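Dultby Packing Survey - README

Last changed: June 2020
Maintainer: Anneli Eskola
Earlier version: Reijo Nurmi

What this is

A table of answers from small firms that send out breakable goods by post. We asked what they pack with, what they pay for it and how much of it comes back broken. There are 200 rows, one per firm. Please read the next section before you quote any of them.

What it is not

It is not a fair sample. The firms picked themselves, mostly by replying to a notice in the Nitau newsletter, and people with a grudge against a carrier reply faster than people without one. I would not use it to say which material is best. Someone already has, and the claim that paper fill "halves breakages" did not come from us.

The breakage column is the weakest. Most firms guessed. Jomar Barredo rang six of them to ask how they got their figure, and two could point to a written record.

Columns

firm_id - a number, no meaning
goods - free text, cleaned by hand
inner_pack - paper, foam, divider, none, other
cost_per_parcel - in euros, tax sometimes included, sometimes not
broken_pct - see above
notes - whatever they wrote, spelling kept

"Divider" covers any insert that splits a box into cells. Paavo Harju wanted it broken down by board thickness. We tried, but the answers were useless - firms wrote "normal" or "thick" - so the split was dropped.
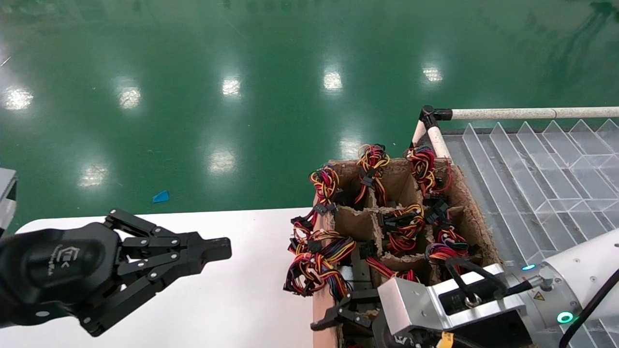

Cardboard box with a grid of partitions (inner_pack = divider).

Known problems

Four firms appear twice under different names. I have left them in until Ikonen confirms which rows to keep.

Blank cost cells mean "not answered". In the January file they were filled with zeros, which made glassware look very cheap to ship. If your copy has zeros, throw it away.

The Clasanach rows were typed in from paper forms and have not been checked against them.

Use

Free to copy with the source named. Corrections to Anneli, with the firm_id please.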